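Módulo de organización de materiales de juego
Apuntes de la sesión 2: los bloques de construcción
Versión revisada: 9 de marzo de 2022

1. Punto de partida
En la sesión anterior hemos hablado de los estantes. Hoy tratamos de los bloques, que parecen un material fácil y dan mucho trabajo al recoger. El juego Greser que usamos en el curso trae 77 piezas de varias formas y colores. Para un grupo pequeño es mejor sacar solamente una parte.

2. Criterios para clasificar
Por color: es el criterio que los niños pequeños comprenden más pronto.
Por forma: prismas con prismas, cubos con cubos. Exige más atención, porque la pieza se debe girar para reconocerla.
Mixto: cada caja recibe formas y colores diferentes. Sirve cuando se quiere repartir el material entre varias mesas.

3. Las cajas
Recomendamos cajas transparentes y con asa. En el catálogo Hellström se llaman «caja baja»; las de Gitel son un poco más altas. No llenar hasta el borde.

4. La mesa de trabajo
Las cajas se colocan en fila al fondo de la mesa y las piezas se trabajan delante.
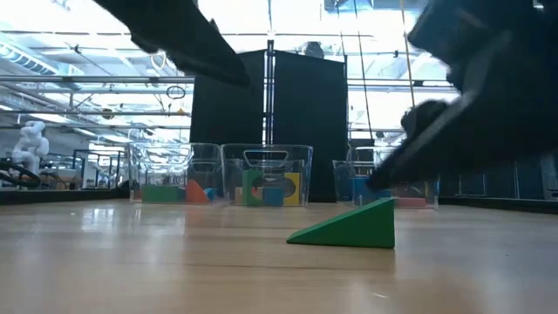

Las cajas en fila y, en la segunda foto, también los bloques por la mesa.
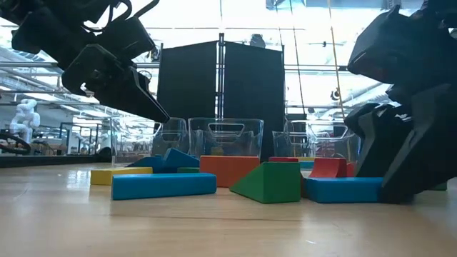 5. Ejercicio para la próxima sesión
Preparar una ficha de recogida para su propio grupo. La ficha debe indicar el criterio elegido, el número de cajas y quién revisa al final. Extensión: unas 300 palabras. Se entrega en papel o por la plataforma Promance.

Las fichas del curso anterior se pueden consultar hasta junio. Quien prefiere trabajar con otro material, por ejemplo cuentas o animales, debe avisar antes de empezar.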